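From: Chia-jung Liu
To: the Prukach list
Subject: Re: Small print in the hymn and song sheets
Date: 22nd January

Ese Ugwu wrote:

> I have tried the new song sheets with my choir and I must say I am
> not happy. Three of my altos held the paper at arm's length and one
> of them simply stopped singing in the second verse. Can we not go
> back to the old size? I know that paper costs money, but a sheet
> that a person cannot read is also money. And why gray? The words
> are printed on a gray box, it looks modern, but in our hall in the
> evening it is like reading through soup.

Dear Ese, dear all,

Thank you for writing this so openly. I made the sheets, so I should answer, and I ask you to excuse my English when it becomes too long.

First the size. The old sheets were set in 14 point and the new ones in 11. I did this because the collection has grown. When I took it over from Gillespie MacBrayne there were 407 songs, many of them with two verses only, and now we print all verses and also the translation under each line. With 14 point the longest ballad goes over four pages, and the singers must turn in the middle of a phrase. I thought that turning was the worse problem. After your letter I think I was wrong for some of the choirs, maybe for most.

I can offer a middle way. In 13 point, with narrower margins and the translation on the back, almost every song fits on one sheet of paper. I tested it last night with the harvest songs and with the long one about the ferry at Drudow. Only the ferry song refused. If I take out the repeated chorus and write "chorus" in its place, it also fits, but I know that some of you do not like this, so please tell me.

Now the gray. Here I must defend myself a little. The gray box was not for fashion. White paper under the strong lamps in our rehearsal room gives so much shine that the singers in the front row complained. A quiet gray behind the letters is restful for the eye in strong light. What I did not think of is that most halls are not like ours, and in weak light you need all the contrast you can get. Black on white is then better, or black on a very light cream. Esperanza Sorensen told me the same already in the fall and I did not listen enough.

For the music stands it is a different matter. There I would still keep gray, because it is the background of the page and not the page itself, and a page with a clear edge around it is easier to find again after you have looked up at the conductor. A flat, matte gray is what I mean, without any pattern. Bright metal behind the paper I find very tiring, it catches the light.

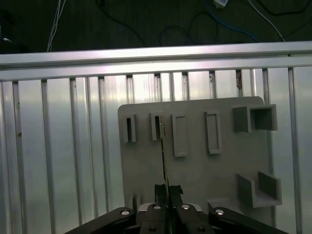

Solange Aubert is of the opinion that black is still better than gray for the stands, and that the sheets should be on cream paper whatever the lamps are. She also asks that we number the verses again, in the margin, in bold, as it was in the old book.

The numbers I will put back, this was a mistake from my side. About black I am not sure. Dust and fingerprints show on it very much, but I do not insist.

One more practical point. The print shop has quoted us for 1,984 sheets on cream paper, and the price is good only if we give them the files before March. So I need from every choir, as soon as you can:

- how many copies you want in 13 point
- how many copies you want in a large size, 18 point, on two pages
- if you accept the word "chorus" in place of the full text

Ese, would your altos be willing to try one song in the new size before I change all of them? I would send you the lullaby, it has the smallest syllables and many accents, so if that one can be read, the others can be too. Please let them try it in the evening and in your own hall, with the lamps as they always are.

With kind regards,
Chia-jung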